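Soup weather
31 January 2019
Posted by the Jaltness kitchen diary
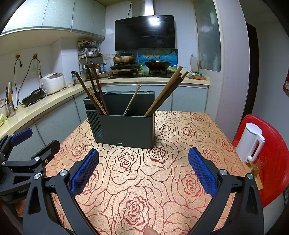 Chopsticks in the caddy, rose tablecloth on.

Thursday, and still too cold to do much outside. The thermometer on the porch said 5 when I got up and had not moved by lunch. The bus to Jaltness was running late so I walked to the store — 40 minutes there and back with the bag.

I bought noodles, a cabbage, ginger, and the last two leeks. They had no good mushrooms. The ones in the bin were slimy, so I got dried ones and soaked them when I came home.

I started the broth at one. Chicken backs from the freezer, an onion cut in half and burned on the cut side, ginger, the green ends of the leeks. I kept it low and skimmed it whenever I walked past. In between I paid the gas bill, which came to $124 for January. Last January was less, but we were away for part of it.

By four the windows had steamed up. I strained the broth and salted it, then salted it again. The noodles went a minute too long while I was looking for the chili oil. It was behind the vinegar.

We ate at six. The broth was good, better than the one at New Year, and I think that was the burned onion. The mushrooms were chewy. Next time I will soak them overnight and slice them thinner. There are 2 jars left over, one in the fridge and one in the freezer with the date on the lid.

Snow again after supper, the dry kind that blows off the steps before you can sweep it. I read for a while and did not finish the chapter. Tomorrow I need to call about the storm door and take back the library books.

Comments (3)

Tirero: We had 5 here too. Do you leave the skin on the onion?

Negussie: I do the mushrooms in hot water with a plate on top, half an hour, and they come out soft. Might be the brand.

Plirex: Made this last night with turkey necks — worked fine. Needed more ginger.

Contact | © 2019 Jaltness kitchen diary | Back to top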